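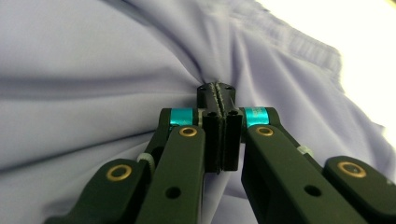
The claim going around this month is that you should fold soft clothes by pinching them in the middle first. Pick up the center, let the rest hang, lay it down, fold. Supposedly fewer creases. I have doubts and a basket of clean laundry, so settle in.

It's called the Povau fold, after the home organizing outfit that sells the course. You can watch the short version free. The short version is a person pinching a T-shirt and looking peaceful. I wanted to know what happens to the T-shirt after that.

The video has 1,134 comments. I read far more of them than I should have. A lot of people say "life changing." Very few say what they folded, what it was made of, or what it looked like when they took it out of the drawer again.

To be fair to Povau, the first part of the pitch makes sense. Cloth does fall into lines when you hold it by one point. You grab a bit of something soft and long creases run out from your fingers in every direction. Anybody who has picked up a napkin knows this.

What I don't buy is the next step. They say those lines "guide the fold." Guide it where? They go out like spokes. A folded shirt is a rectangle. At some point you have to flatten every one of those ripples with your hand, and then you're just folding a shirt like before.

I tried it anyway. I gave it 6 weeks, same drawer, same clothes, same bad dresser. I'm not a lab. I'm a person with a bed to fold on and a grudge against videos with piano music.

First problem: where is the middle? On a towel, easy. On a T-shirt with sleeves you're guessing. On anything with a gathered band at the bottom or the waist, the middle of the cloth and the middle of the garment aren't the same spot, because the band pulls everything in at one end.

I want to stay on bands for a second, since the course skips them completely. A stitched band is thicker than the rest. It doesn't want to lie the way the thin part lies. Fold a soft top from the center out and the band ends up wherever it likes, usually bunched on one side of your nice rectangle.

The fix is dull. Start from the band. Lay it flat, line up its two side seams, and smooth away from it toward the loose end. My grandmother did it this way and never charged anyone.

Second problem: pinching. They tell you to "pinch firmly." On thin soft knits, a firm pinch leaves a little crumpled spot. It mostly goes away if you smooth it right then. It does not go away if you pinch it, fold it, and stack five sweaters on top.

I went looking for what the course says about that. There's a page of answers. The answer is "use a lighter pinch." So, firmly, but lighter. Okay.

Someone is going to tell me I bought the wrong fabric. Maybe. Most of what I own is soft plain stuff in pale colors. Light purples and grays, things like that. Pale cloth shows every ridge as a shadow, so if a method leaves creases I'm going to see them.

That's something I wish more of these reviews would mention, by the way. If you test folding on a black hoodie you'll think everything works. Put the same fold in something light and stand it near a window in the morning. Different story.

Third problem is time. Povau says it's faster. Faster than what? The pinch, lift, hang, lower thing adds a step to every single piece. For one shirt, fine. For a full basket I was bored before I got to the socks.

I did time a couple of loads in the last stretch. My old way won both. The gap was small and I've had years of practice at the old way, so I wouldn't hang anybody over it. But "faster" was their word and I didn't find it.

Now the money. The full course is 290 dollars. That is a lot of dollars for folding. It includes a "cloth reading" section and a set of drawer dividers from Tostby, and the dividers are the only part I'd call useful.

I borrowed a set of the Tostby dividers from a neighbor before paying for anything. They're fine. They're dividers. If your drawer is a mess they'll help no matter how you fold. Which makes me wonder how many of the happy comments are really about dividers.

Same question for the before and after pictures. In the before, the drawer is stuffed. In the after, a third of the clothes are gone. Of course it closes now! I could fold with my elbows and that drawer would close.

Got a reply already saying I must be doing it wrong. Possible. I watched the free video a lot and followed it step by step. If a method for laying a shirt flat needs paid lessons before it works, I'd count that against the method.

Another reply asks if I tried it on fitted sheets. I did. I'm not going to talk about the fitted sheets.

Fine. The center pinch on a fitted sheet gives you a ghost. You lift it, the corners swing around, and you're holding a ghost. Then you lay it down and have the exact same sheet, except now it's on the floor side of the bed too.

Things that did go well, because I said I'd be fair. Cloth napkins. Small towels. A plain scarf with no band or fringe. You pinch the middle, it drapes pretty evenly, and squaring it up is quick. I'd still be doing that by hand without a name for it.

Also, lifting a piece by the center and giving it one shake before you fold does knock out some of the wrinkles from the dryer. I've kept that. But the shake is doing the work there, and you can shake a shirt by the shoulders and get the same result.

About the dryer. Over at the Seyoum laundromat near me there's a sign that says to take your clothes out while they're still warm and fold them right away. That sign is free and it did more for my creases than anything in the Povau video.

I was suspicious of the sign too, to be clear. So I left half a load sitting in the basket overnight and folded the other half straight away. The overnight half looked like I'd slept on it. I'm willing to believe a sign when it behaves like that.

Which brings up something I can't untangle. The video people all fold right after drying. I usually don't. If you start a new method and you're excited about it, you fold right away for a while, your clothes look better, and you credit the method.

I don't think that's anybody lying. I think it's what happens when you change a bunch of things in the same week and only one of them has a logo.

For those asking about the "study." There's a line on the course page saying over 80 percent of people saw fewer wrinkles. I looked for how many people were asked, and what they were asked, and who did the asking. Couldn't find any of it. If it's posted somewhere, send it and I'll read it.

And fewer wrinkles than when? Than before they paid? I'd see fewer wrinkles too if I'd just spent that kind of money. I'd see whatever I needed to see.

Somebody linked me to a version from a shop called Prundov where you pinch two corners and cross them over. That one at least has a reason behind it. You line up two edges early, so the cloth has less room to wander. I've only tried it a few times. Ask me later.

My current routine, for the people who want the useful part and skipped the complaining. Warm out of the dryer. One shake. Band or hem flat on the bed first. Smooth toward the other end with the side of my hand. Sides in, then fold up in halves.

Flat palm, no pinching on the thin stuff. If I have to pick a piece up, I take it at the seams where the cloth is thicker and doesn't care as much. For heavy things like jeans, do whatever you want. Jeans will survive you.

Thickest pieces go at the bottom of the stack, softest on top. I used to do it by color and it looked great for a day. The soft things at the bottom came out pressed into strange lines by evening.

I still get creases. I want to say that out loud because every one of these threads ends with a perfect drawer. My drawer is okay. There's a sleeve sticking out of it right now.

Last reply I'm answering tonight: no, I didn't ask Povau for a comment, I'm a person with a laundry basket. And yes, if you like the center fold and it gets your laundry put away, keep doing it. I'd just try the free video and a warm dryer before spending anything.

Adding one more because three of you asked about folding over the edge of a table. Tried it. Works better than the bed for long pieces, since you get a hard surface to smooth against. The part that hangs off stretches a bit if it's a loose knit, so don't wander off and leave it like that. I wandered off.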